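**Tunwood progress update, Monday, November 18, 2024**
To: Tanner Gosselin, Lapointe
Re: gripper demonstrations, simulation side
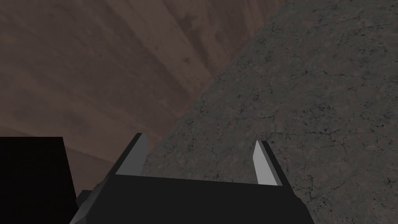 Hi Tanner! You asked for something a bit longer than my usual two-paragraph note, so get a coffee. The short version is that we're moving again after a slow stretch, the collection set is finally one I'd be happy to train on, and I need a decision from you on the replay server (it's near the end, please don't skip it).

## Where the collection stands

We now have 100 accepted demonstrations in the simulator, all recorded from the wrist view with the gripper starting empty. That's the number we promised for this phase. I threw out 19 others along the way. Most of those were my own fault, because I was still getting used to the new controller mapping and kept closing the fingers when I meant to rotate the wrist. The rest had a timing problem where the action log ran a few steps behind the rendered view, and I'd rather lose a recording than teach the model that kind of lag.

Each accepted run has the rendered view, the joint positions, the finger opening and the operator's commands, all on one clock. Back in June those lived in separate files and we were matching them up with a script that I wrote at midnight and never liked. Eneo (our recorder, in case you've lost track of the names, and I wouldn't blame you) writes everything to one place now. It's so much nicer! Checking a run takes me a minute or two, where it used to eat half a morning.

## Surfaces

This is the part I'm most excited about. The early renders had flat, clean surfaces everywhere, and the policy got very comfortable with them. Put a rougher texture behind the fingers and it would hesitate, or drift off to one side as if it had spotted something worth grabbing. So we've switched to mottled brown and cracked grey backgrounds, and we've turned the lighting down too. The pale finger pads still stand out well against the dark gripper body, and I'm hoping the model will lean on them when it works out where its own fingers are.

I also changed the starting poses. We used to begin every run pointing straight at a nice flat plane, and now plenty of them begin with the fingers aimed at a seam between two surfaces, at whatever tilt the randomizer comes up with. It makes the runs harder to drive, and my first few were embarrassing. They're in the reject folder if you ever want a laugh.

## Training so far

I've done 4 short training runs on partial data, mainly to shake out bugs. Please don't put these in front of the board yet. The third one fell over because of a bad normalization file (fixed now, plus there's a check that stops the job before it starts). The last one finished cleanly and the approach motion looks smoother to me, but that's me watching playback with my chin in my hand. I haven't done a proper evaluation and I don't want to guess at a success rate.

The held-out scenes are ready, though. There are nine of them, with textures that don't appear anywhere in the training set, and I've been strict about not looking at how the model does on them until the full run is done.

## Money and time

We're inside the budget for compute. Labor ran over a little in the rejects period, and I've covered it out of the travel line, which we weren't going to use this year anyway. If you need that written up as a formal change, tell me and I'll fill out the form.

## What I need from you

Skatent, our replay server, is nearly full. I can either compress the older June recordings or buy another drive. I'd vote for the drive, as compression softens the fine cracks in the textures and those are exactly what we're trying to get the model used to. A yes or no by email is plenty.

## Next

- Full training run on the accepted set
- Evaluation on the held-out scenes, with the failures sorted by surface and starting pose
- A second operator recording a small batch, so the data isn't all my habits
- Cleanup of the controller notes, which are currently on three sticky notes and a napkin

I'll send the evaluation numbers as soon as I have them, good or bad. Call me if anything in here sounds off!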